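Kelteck Hand-Held Gripper Pair, Reviewed After a Month of Data Collection
March
By the Undus bench team

We bought the Kelteck pair to answer one question: can a policy trained only on hand-held demonstrations match one trained on teleoperation? The review covers the hardware and what we got out of it.

The kit comes as two grippers with a wide-angle camera on each, a set of marker cubes and a charger. You squeeze the handle, the jaws close, and the camera records what the jaws see. Setup took us one Saturday morning. Most of that went into calibration, which asks you to sweep each gripper slowly past a printed board until the software accepts the result. It rejected ours twice before we fixed the lighting.

Over the month we recorded 671 demonstrations of a two-handed task, picking up a part with one gripper and passing it to the other. We threw out 20 of them for lost tracking. For comparison we recorded 200 demonstrations of the same task by teleoperation on our Amundsen arms, which took longer and wore people out faster.

Both sets went through the same training code with the same settings. The hand-held policy did better on parts placed in spots it had not been trained on. The teleoperated policy was steadier at the handover itself, where small errors in timing matter. When we cut the hand-held set down to 200 as well, its lead on new positions got smaller but did not go away. We only tested one task, so I would not read too much into that.

Comfort is fair. The handle suits medium and large hands, and the trigger spring is stiffer than it needs to be. After 2 hours my forearm was sore. The older Barko gripper we used last year was easier on the hand, but its jaws slipped on smooth parts and these don't.
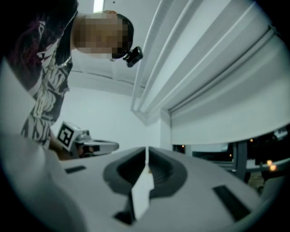
Tracking is the weak point. Loss nearly always came when both grippers were close together and turned away from the base camera. Kelteck's manual suggests working more slowly, and that helped a little. Moving the base camera higher helped more. The software flags bad segments after the recording ends, so you don't find out until the take is over. A beep during the take would have saved us a lot of repeats.

Export is simple. Files come out with video and poses already lined up, and our loader needed only a small change to read them. Battery life was enough for a morning session but not a full day.

I would buy the pair again for tasks where variety of positions matters most. For tight handovers we are keeping the teleoperation setup, and next month we plan to try mixing the two sets.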